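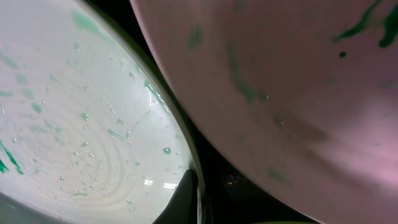
Green drops and streaks on the inner wall and along the rim, white bowl.

Home > Archive > Tableware and Glaze List > March > Thread 2911

Filed under: Glaze surfaces, Cleaning, Staining

Subject: Re: Green residue in white bowls, rinse or soak?

Duygu Polat wrote:

> We have the white Tundton bowls in daily use here and the green from
> herb oil and food dye keeps hanging on after service. The kitchen
> wants to soak everything overnight. I think that is excessive and it
> ties up the sink. Two questions for the list:
>
> 1. Is the green in the glaze or on it?
> 2. Do the turning rings in the bottom make it worse? The Rirnanell
> bowls are flat inside and seem to come cleaner, but they are also
> newer, so I don't trust the comparison.
>
> I can send a bowl if anyone wants to look.

Duygu,

Taking the second question first, as it is the easier one. Rings as shallow as the ones in the attached picture should not hold color by themselves. They are a form feature and the glaze runs over them. What they do is slow the drainage. A bowl tipped to drain sheds liquid down the slope in diagonal runs, and anything that crosses a ridge at an angle loses a little speed and leaves a thin film. On a flat interior the same film goes to the rim. So I would expect your Rirnanell bowls to look cleaner in the bottom and no better at the edge. Check the edge before you decide.

On the first question, look at how the color sits. Where the liquid has spread thin it goes to a pale mint and you can easily mistake it for a stain. The thick drops are a much stronger emerald, rounded, with a highlight on them. A raised drop is sitting on top of the glaze. The pale areas are the ones to test, and the test is simple:

- Rinse with lukewarm water from the rim inward, 8 seconds, no wiping.
- Tip and drain.
- Wipe one half of the interior with a white cloth, leave the other half.
- Let it dry fully and compare under the same light.

If the cloth picks up green and the halves differ, you have residue, and an overnight soak is a waste of sink space. If the cloth is clean and both halves are tinted, the color is in the surface and you should be looking for crazing. Rub a little dark ink over the suspect area, wipe it off, and use a hand lens. Do this on a bowl you are prepared to lose.

I went through the return slips from the Lalevdale canteen last year for a different reason and kept the counts. Of 492 white bowls sent back as stained, nearly 100 had any crazing at all. The rest were residue, mostly in the band just inside the rim where liquid collects. That band is the part people miss with a brush, as the hand follows the curve of the bottom and lifts off early. You can see the same thin gray-green line at the edge in the picture, with a group of drops on the slope right before it. I would start there.

On detergent: anything with oil in it needs some, and water alone will only move the drops about. Plain water-based dye does not. Please don't mix the two cases in your notes. Half the disagreement in this thread comes from people comparing herb oil with food coloring.

Ó Flaithearta recommended a baking soda paste earlier in the thread. It works on tea. I have not tried it on green dye and would keep it off the matte ware — it can leave a shiny patch where you rub.

Yes, send a bowl. One used and one from the box, same batch if you can manage it, and don't wash the used one first. Wrap it in film so the residue stays put.

Aidan Brophy

Previous message | Next message | Thread index | Back to top
Messages remain the copyright of their authors. List questions to the list owner.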